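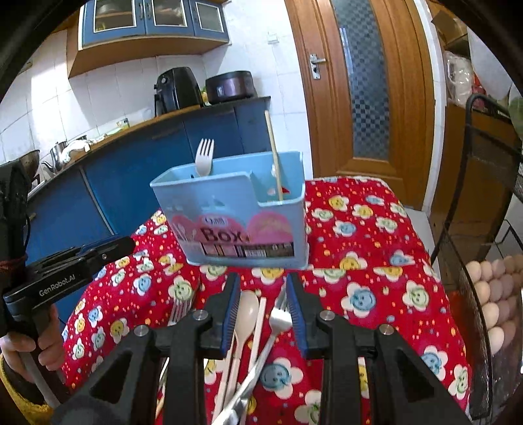 Hélder Bettencourt asked whether chopsticks should count as one item or as a pair. They count singly in this set, and the item list has been changed to say so. A pair split between the caddy and the table gets two lines.

Flomotham Table Sorting, utensil part

Contents
Pictures and item lists for putting eating utensils into a divided caddy on a dining table. Forks, spoons and chopsticks, in plastic, metal and wood, are mixed on purpose. The caddy used here is light blue, with a tall compartment at the back and a lower divided one in front. Its label was left on.

Folders
caddy/ utensils going into the caddy
table/ utensils laid out on the cloth
lists/ one text file per session, 14 in all

Item names
fork, spoon, chopstick, other
Material goes after the name, as in "fork, metal" or "chopstick, wood". Anything small that can't be named goes under "other" with its color.

Known problems
White plastic pieces are easy to mix up when only the handle shows. Check the list file before relabeling.
The flowered red cloth is busy, and small items get missed on it. Sessions 6 and 8 were listed twice for this reason, and the second list is the one to use.
The Berisura names (tine, bowl, stick) are still in a few older lists. They will be replaced in November.

Related parts
Walum covers plates and cups. Sandberg covers drawers and uses the same item names.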